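Hi, I'm Nia Humphreys, and I run Tiltaretti, a jigsaw puzzle library. You borrow a puzzle, you do it, you send it back and we send you the next one. I still get a kick out of explaining that to people at parties!

## How I got into this

I grew up in a puzzle house. My grandmother kept a card table set up by the radiator from October to March, and anyone walking past was expected to put in a piece (two if you'd taken a cookie). When she moved to a smaller place I ended up with her whole collection, and it filled a hall closet and most of the space under my bed. I'd done nearly all of them. I lent a few to my neighbor Lenuța Coman, she lent me some of hers, her sister wanted in, and by the next July I was keeping a notebook of who had what.

The notebook became a spreadsheet. The spreadsheet became a website, thanks to Akash Joshi, who built it over a couple of months of evenings and is still the person I call when the search page goes funny. Lenuța came in as my partner the same year. She handles the buying and has much better taste than I do. If it were up to me we'd own nothing but harbors.

## What we lend

We have 390 puzzles on the shelves right now. Most of them are 1000 pieces, which seems to be the sweet spot for people with jobs, but we keep bigger ones for the winter crowd and a nice stack of chunky ones for kids and for anybody whose eyes get tired. We like old travel posters, maps, birds, messy kitchen shelves, and those crowded cartoon street scenes where you find a new dog every night. We don't buy many solid-color ones. We tried, and they came back fast and unfinished, with notes.

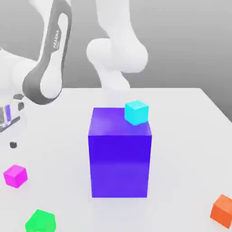

*Computer rendering: white tabletop, robot arm, big purple-blue box.*

You pick your favorites from the list, and we mail whichever one is free. Keep it as long as you like. I mean that, one of our members had a cathedral for most of a year and we were just happy to hear how the windows were going.

## About missing pieces

It's the first thing everyone asks! When a puzzle comes back, Maricica Iordache weighs it on a kitchen scale and checks it against the number in her book. If it's light, she sorts the whole thing by hand. Sometimes the piece turns up in the mail a week later with an apology and a bit of cat hair. Sometimes it doesn't, and then Maricica cuts a new one from card and paints it herself, and I've done puzzles where I couldn't find hers. We don't charge for a lost piece. Just tell us, please, so the next person isn't crawling around under the couch.

## Come say hello

There are 1217 of you borrowing from us now, and plenty of you write, which I love. We read everything. Gilles Collet answers most of the mail, in English or French, and he'll talk you through sorting methods for as long as you'll let him (he does the edges last, I can't watch).

If you have puzzles you're done with, we'd be glad to give them a look. Drop us a line first and tell us the piece count and whether you have the lid. We can live without the lid, but Gilles likes to know.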